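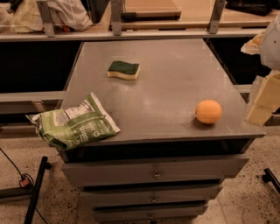
Grinley site, automated sorting line: floor and people checklist, with comments

Area: sorting room, bench side and cabinet side
Date of walk-round: 2019-06-30
Completed by: Angeliki Stefanou
Copy to: Iltham office, shift leads, the folder by the clocking-in machine

A word before the list. The old checklist was written when everything in this room was done by hand, and it shows, because half the boxes were about lifting and the other half were about trolleys. I have kept what still matters and added the parts that came in with the arms in April. Please do write in the comments even if you think it's a small thing. I would much sooner read a rambling paragraph than a row of ticks, and as you'll see I am in no position to complain about anyone going on a bit.

PART A. BEFORE THE ARM IS SWITCHED ON

A1. Walkway clear on both sides of the work area
OK
Comment: Clear at the start of both shifts. The crossing point by the door gets used as a parking spot for empty crates when we're busy, and it was fine today, but I know what it looks like at the end of a long afternoon.

A2. Cables tied back or covered where people walk
ACTION
Comment: The ones along the wall are lovely and neat, thank you to whoever did that. The one near the packing desk still crosses the spot where people step back to let each other past. I caught my own heel on it. It wants a proper cover and not tape.

A3. Stop buttons in reach, unblocked, tested
OK
Comment: All tested with the shift lead standing next to me. I also asked two people from packing to point to the nearest one without looking round first, and they both did it straight off, which pleased me no end.

A4. Drawers and cabinet doors shut
OK
Comment: Remind new starters that a drawer left open on the arm side is a knock waiting to happen, for shins as well as for the machine.

A5. Floor dry and swept
OK
Comment: Nothing to report. The speckled floor hides small bits very well, so please sweep by habit and don't trust your eyes.

PART B. WHILE IT IS RUNNING

B1. Only trained people inside the marked area
ACTION
Comment: Everybody inside the line was trained. The trouble is the line itself, which has worn away at the corner by the goods-in door, and I watched a driver wander over it with his paperwork, quite innocently, to ask where to sign. Repaint it, and put the signing-in book somewhere that doesn't tempt people across.

B2. Hands kept back while the arm is picking
OK, with a comment
Comment: I stood and watched for a good while with a cup of tea outside the line. People are careful. What I did see is the old habit of straightening things. Anyone who did this job by hand for years can't bear to see a packet lying crooked or hanging over an edge, and the hand starts to go out before the head catches up. I did it for 9 years myself, so no blame from me! The rule is pause first, wait for the light, then reach.

B3. Mixed items: staff know what to do when the arm hesitates
ACTION
Comment: Soft and crinkly packets are still the ones that slow it down, and round fruit comes next. The card on the wall says "call the technician", but the evening shift has no technician, so what people really do is pause it and move the item themselves. That is sensible and safe as long as it's paused. Let's write down what we do so that the card and the room agree with each other. Drellau have said they will send a new wording for their part of it.

B4. Noise level comfortable for talking
OK
Comment: Quieter than the old belt by a long way. Several people said they can hear the radio now, and not all of them were happy about the choice of station.

B5. Lighting good at the bench
OK
Comment: There is some glare off the metal tops when the sun comes round. The blind deals with it when somebody remembers the blind.

PART C. THE PEOPLE PART

This part is new and the Iltham office asked me if it really belonged on a safety sheet. I said yes. Tired, fed-up or lonely people have accidents, and I shall keep putting it on.

C1. Job rotation followed
ACTION
Comment: The rota says nobody minds the arm for longer than 2 hours at a stretch. On paper that was kept. In practice two of the day shift had swapped between themselves so that one could stay at the screen all morning, as her wrist is so much better for not picking. I understand that completely and I'm glad about the wrist. But watching is tiring in its own way, and she told me herself that her eyes were sore by dinner. We need a third sort of job in the rota for people who can't go back to lifting.

C2. Breaks taken together where possible
ACTION
Comment: When the belt stopped, everyone stopped, and the whole room went for tea at once. Now the arm carries on and breaks are staggered, so some people hardly see each other. Three different people raised this with me and I hadn't asked. Could we pause the line for one shared break each shift? The Papadakis depot does it and it hasn't hurt them as far as I can tell.

C3. Training up to date
OK
Comment: All 42 names are signed off for the basic session. The refresher is due for 7 of them and I've put the list up in the canteen. Please don't hide from it. It's short and there are biscuits.

C4. Staff know who to tell about a near miss
OK
Comment: Yes, though people still think a near miss with the arm counts as telling tales on a colleague. It doesn't. Put it in the book, no names needed.

C5. Aches and strains reported since the last check
OK
Comment: Fewer shoulders and backs, more stiff necks from the screen. I've asked for the screen to be raised and for a stool that goes up and down properly.

PART D. AT THE END OF THE SHIFT

D1. Arm parked and power off at the wall
OK

D2. Tops cleared and wiped, cleaning things put away
OK
Comment: Evening shift does this beautifully. Day shift, you know I love you.

D3. Handover note written
ACTION
Comment: Notes are there but very short. "Fine" is not a handover. Say what it struggled with and what you did about it, so the next person isn't starting from nothing.

ACTIONS CARRIED FORWARD

A2 cable cover: maintenance
B1 repaint line, move signing-in book: maintenance and goods-in
B3 new wall card: me, with Drellau
C1 third job in the rota: shift leads, and I'd like to sit in please
C2 shared break: Iltham office to answer
D3 handover notes: everyone

Signed: Angeliki Stefanou
Shift lead to initial here once read: ______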